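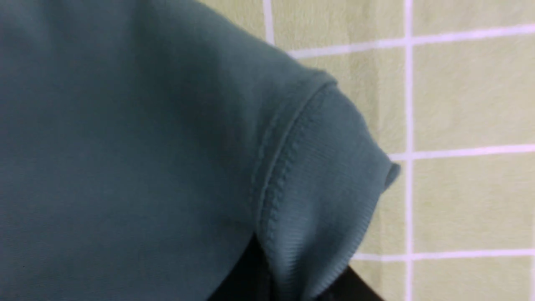 Folding tips from a shop that runs folding arms

We fold T-shirts at Grumell for small clubs and stores. Since October two of our tables have had robot arms on them, and the people who used to fold all day now mostly set up, check and fix. Some of what we changed works just as well by hand, so I am writing it down.

Start with a gridded mat. The arms were the reason we bought ours, but the hand folders asked for them too. Line up the side of the shirt with one long line and you can stop measuring. Pick a mat color well away from your shirt colors. Dark shirts on a pale mat are easy for everyone.

Sleeves are where the trouble is. A short sleeve that bunches at the hem will leave a lump in the stack. Lay your palm on the shoulder seam and push outward to the hem, then fold. If the hem edge has rolled, press it flat with two fingers first. The arm will fold a rolled hem without complaint, and then somebody has to open the shirt again.

Don't pile one shirt on another while you work. One on the mat, the rest in the bin.

Write down the rejects. Adelmo Marino keeps a sheet by table two: size, fabric, what went wrong. A batch of 165 heavy cotton shirts came back with 10 to refold, nearly all at the left sleeve. We moved the starting position over by one square and the next batch was better.

Change jobs during the shift. Watching an arm is harder on the neck than folding – we didn't expect that. People now swap between checking and packing, and there is a stool at each table. Pay stayed the same when the job changed, and I would ask about that before anything else if your shop is planning this.

Keep one hand table going. Odd sizes, baby clothes and anything slippery still go there.

Tiziana Pace, 2020-01-24

Comments

gomon_laundry: What do you clean the mats with? Ours pick up lint like crazy.

Tiziana Pace: Sticky roller every morning, damp cloth once a week. Let it dry flat.

R. in packing: We went to the arms last year and lost the hand table. I miss it, my wrists don't.

Contact | © Grumell | Back to top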